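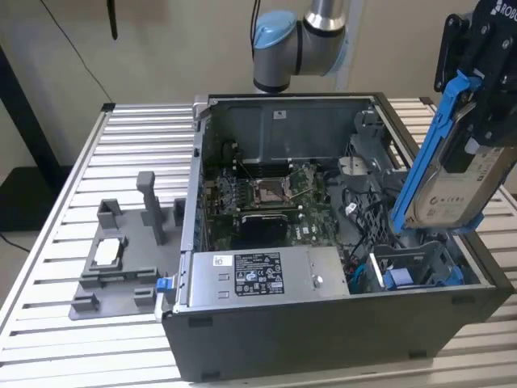
Figure 2. Desktop teardown at the Hetalgate cell, with the gripper holding a hard drive in its blue carrier over the open case.

4.2 What the bench people do now

I spent most of February on the teardown floor at Hetalgate's Stumport site, and I should say up front that I went in with the wrong question. I wanted to know how many minutes the cell saved per machine. The people on the floor were polite about that, but what they wanted to talk about was their hands, their breaks, and who gets blamed when a drive tray snaps.

Some background first. Stumport takes in retired office computers, mostly desktops, and strips them for reuse. During my stay the site was working through a lot of 2900 towers from one customer, Grollell, which had cleared out several buildings at once. Before the cell arrived, each tower went to one person at one bench, start to finish. That person opened the side, pulled the drives, took out the processor, bagged and labeled everything, and pushed the shell down the line. There were 9 benches. Everybody had their own way of doing it, and people were a little proud of that (one bench did the drives last, always, and would argue about it over lunch).

Now the first steps are shared with the cell. A technician lays the tower on its side on the slatted table, takes the panel off, and sets the part fixture next to it. The arm works from above. Drives come out by their carriers, and processors go into the recess in the fixture. Then a person picks it up again for the cables, the labels, and anything the cell has flagged.

Written down like that, it sounds like a clean handoff. It isn't so clean! In my notes the word that comes up more than any other is "watching." Technicians told me they'd expected to be freed up for other work while the arm was busy, and what they got at first was a lot of standing nearby with one eye on the gripper.

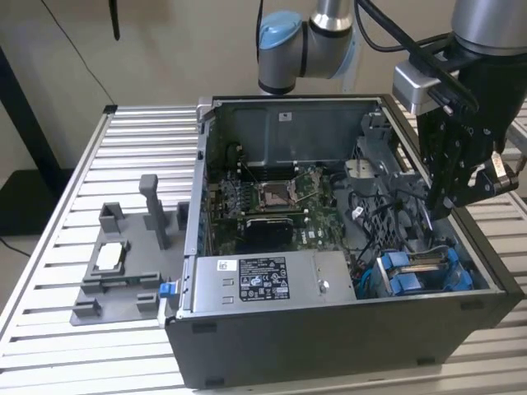 Part of that is trust, and trust came slowly and unevenly. Drives in carriers earned it fast. The carriers are made to be grabbed, after all, and the technicians said they stopped looking up for those within their first couple of weeks. The processor socket was another story. Bent pins are expensive and hard to explain to a customer, and several people told me they still lean in when the arm goes near the board — even on a model they've seen it handle all day long.

I tried to get at this in the interviews by asking when people felt safe turning their back. The answers had very little to do with error rates. They had to do with sound. A normal grip has a certain click to it, and a bad one doesn't, and people could be halfway through a label and turn around before the cell had flagged anything. No training document mentions the click. I asked the supervisors about it and they were surprised, then went out to listen for themselves.

The second thing is pace. At a bench you could speed up before lunch and slow down at 3 p.m., and as long as your count came out fine it was your own business. The cell goes at one speed. Technicians described this in opposite ways, sometimes the same person in the same interview. It was restful because it took the pressure off the morning, and it was tiring because you couldn't bank any time for later. I don't have a tidy way to square those two and I'm not going to pretend I do.
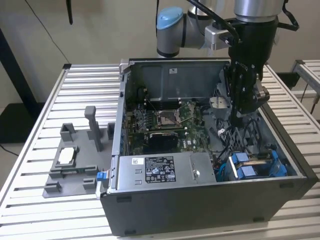 Then there's the fixture, which I would've walked right past if people hadn't kept bringing it up. The first version was designed off site and the technicians hated it. The posts got in the way of a gloved hand, and you had to reach across the tower to get the processor back out. Someone on the early shift sketched a different layout on a packing slip, the engineers at Carretero (the firm that built the cell) printed it, and it has been through 2 more rounds since then. When I asked people what they liked about the new setup, this was the answer I heard most, well ahead of the arm itself. They'd had a say in it, and they could point to the corner they'd changed.

Last, the soreness. Pulling drives all day is hard on the thumb, and a strong bench could do 500 in a busy week. Almost everyone I interviewed raised their hands to show me where it used to hurt. The cable work is still manual and it has its own aches, mostly in the wrist, so I'd be careful about calling this a health gain before the follow-up survey is in. What I can report is that the people who'd been on drives longest were also the least interested in going back to the old benches, including the ones who complained to me the most about the watching.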